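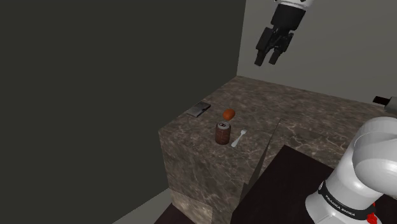 Tove Lykkegaard quit the bank in September and bought a bakery in Vavberg. Rye mostly. 800 loaves a week at first, 1,150 now. Two ovens, one of them moody. 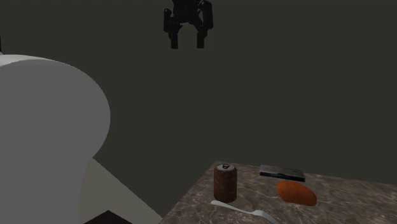

Up at 3 a.m., asleep by supper. Her starter came from Primo Ferraro, who ran the place before her and still drops in to complain abuot the crust. Too dark, he says. Buys one anyway.
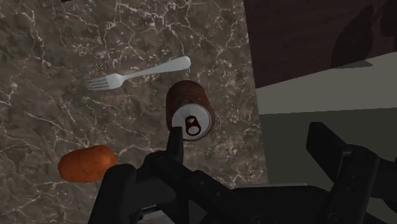
Next, a second shop in Baltosley. Lease not signed yet. "Ask me after the flour bill," she says, and goes back to teh mixer.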